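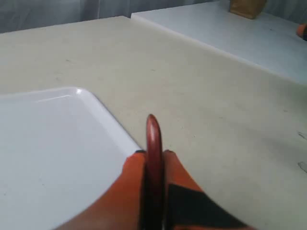

Orange gripper fingers holding a reddish-brown object with a rounded, tapered tip.

The Dadlow Canoe Route is a flatwater paddling route between the village of Kulteck and the Rirnska dam. It is usually travelled downstream over three days, with 13 marked campsites along the way. Most parties set out in July or August, when the water is low and the gravel bars are dry enough for tents.

History

The route was first mapped by Vidar Ekström, a surveyor who travelled it alone in a borrowed cedar canoe. His notes listed the portages by the number of rests he needed on each one. Frøydis Løken later redrew the maps and named the largest lake Amundsen, after her dog. The name was meant to be temporary -- it has stayed on every edition of the map.

Course

Below Kulteck the river is slow and winding, with clay banks and few landings. It then widens into Amundsen Lake, where afternoon wind is common and many paddlers cross before 9 a.m. There are three portages. The longest, at Dadlow Falls, takes almost 30 minutes with a loaded canoe and follows an old logging road on the left bank.

The last stretch is backwater from the dam. Standing dead timber is found near both shores, and the marked channel runs down the centre.

Access

Parking is available at the Kulteck landing. The take-out is a gravel ramp upstream of the Rirnska boom.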